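Cheuk-hei Sin on finishing tables that people will use

Cheuk-hei Sin has spent most of a working life on the top two thousandths of an inch of a table. Sin runs the finishing room at Grundora, a contract furniture shop that supplies libraries, schools and shared offices, and writes the care sheets that go out with every delivery. Few customers read them.

"They read the sheet when there's a ring on the table," Sin says. "By then it's a repair question, and the sheet was about prevention."

We talked in the finishing room early in the morning, before the spray booth was running. The subject was clear finishes on pale woods, and why so many tops that look right on delivery look tired two years later.

Sin starts with surface preparation, which accounts for most of the complaints that come back to the shop. A pale top shows every scratch left across the grain, and the scratches show up only after the first coat has gone on. Grundora sands to 150 grit by machine, then to 180 by hand along the grain, and stops there for a film finish. Going finer can do harm.

"If you polish the wood, you close it up," Sin says. "The first coat has less to hold on to. People go to 400 on bare wood under a varnish and then wonder why it lifts at the edges. Save the 400 for between coats."

The shop wets the surface once with clean water before the last sanding. Water raises the loose fibers, which are then cut off after the top has dried overnight. With a waterborne finish this step matters more, as the finish itself will raise the grain if the water has not already done so.

On the choice of finish, Sin is less firm than I expected. Oil is easy to repair and gives modest protection. Oil-based varnish is tough, cures slowly and turns amber. Waterborne polyurethane stays close to the color of the bare wood and dries fast, but the better grades cost more and have to be applied in thin coats. Shellac is dissolved by alcohol, so it rarely goes on a work surface.

"I don't have a favorite," Sin says. "I ask who is going to wipe it down, and with what. If the answer is a cleaning crew with a degreaser, I'm not giving them oil."

Most of Grundora's current work is in waterborne finish. The usual schedule is a sealer followed by three top coats, with a light sanding between each. The underside gets the same number of coats as the top. Sin regards this as a basic requirement and has seen it skipped by shops that should know better.

"Wood takes up moisture from the air and gives it back," Sin says. "A finish slows that down. It doesn't stop it. Coat one face and leave the other raw, and the two faces move at different speeds. That's your cup. I've had a top come in from a dry office with a gap under the straightedge you could put a pencil through, and the underside had never been touched."
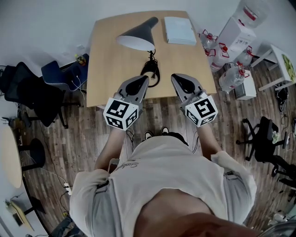 Wear on a finished top is uneven, and Sin can usually tell from the pattern how a table has been used. The middle often stays close to its delivered condition. Damage collects along the strip nearest the user, where forearms rest, belt buckles rub and tools are set down or held ready. On a light wooden rectangular top, with someone in a T-shirt standing right up against the near edge and both arms reaching out over it, that strip is the one Sin would inspect first. Skin oils soften some finishes over time, and the softened film then picks up dirt. The gray band that results is commonly taken for worn wood. In most cases the finish is still present and has only become contaminated.

The test is simple. Sin wipes a small area with a cloth dampened with mineral spirits, waits for it to dry, then puts a drop of water on it. If the drop sits up, the film is sound and the top needs cleaning. If it spreads and the wood darkens, the film has gone and the area has to be recoated.

Cables are a smaller problem, though a persistent one. Some soft plastic jackets contain plasticizers that migrate into a finish when left against it for months. The mark is a dull, slightly sticky line.

"It won't polish out," Sin says. "The film has changed. You sand it back and recoat. Or you move the cable every now and then, which is free."

Edges are handled separately. A sharp corner holds almost no finish, as surface tension pulls the wet film away from it. Grundora rounds every exposed edge to a radius of one-eighth of an inch before sealing, including edges that the drawings show as square. An architect on the Drokener library job objected to this and was sent two sample blocks, one square and one rounded, both rubbed with the same damp cloth. The drawings were revised.

Drokener is also where Sin began keeping proper records. The order came to 351 tops, finished in batches, and when a run of them arrived with a faint haze there was no way to say which day they had been sprayed. Each top now carries a number on the underside, matched to a log of booth temperature, humidity and batch of finish. The haze was eventually traced to a humid stretch in December, when the room heaters had been off overnight and the coats were going on over cold wood.

"The air was warm enough by nine," Sin says. "The tops weren't. I was reading the wrong thermometer."

Tops are now brought into the room 8 hours before spraying.

I asked about refinishing in place, which many owners ask for and most shops turn down. Sin will do it if the old film is sound. The top is washed with a mild detergent, rinsed, dried and scuffed with a gray abrasive pad until the shine is even all over. Two thin coats follow. The table can be used lightly the next day, but nothing heavy should stand on it for a week, and it should stay uncovered for that time. A cloth or desk pad laid over a fresh finish slows the cure and may print its weave into the surface.

For daily care the sheet recommends a damp cloth and then a dry one. It advises against silicone sprays, which leave a residue that causes craters in any later coat. Sin can usually spot a sprayed top within seconds of opening the gun on it, and the work then stops until the surface has been stripped.

The next revision of the sheet is due out with an order for Chowdary. It will be one page, down from four, with the section on silicone moved to the top.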